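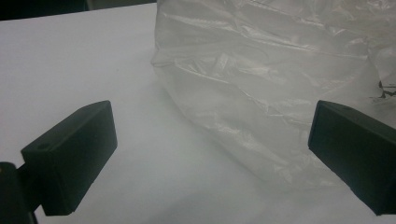
*Figure 1. Hand-held gripper at a wrinkled plastic bag, tabletop series.*

**Drillano: progress report to Brametti, May**

Demonstration work continued on the bag-handling task. Operators guide the gripper by hand through each grasp, and the recordings are used to train the arm. The team has now accepted 1,763 demonstrations, of which 626 involve clear or milky bags. Grasps on thin film remain the weakest group, and Abrehet Abera has revised the operator instructions accordingly.

Remote-control sessions are led by Tekle Mekonnen and are one week behind plan. No change to the budget is requested. The next report will include the first trials on the arm.

Submitted by Maricica Pop, project lead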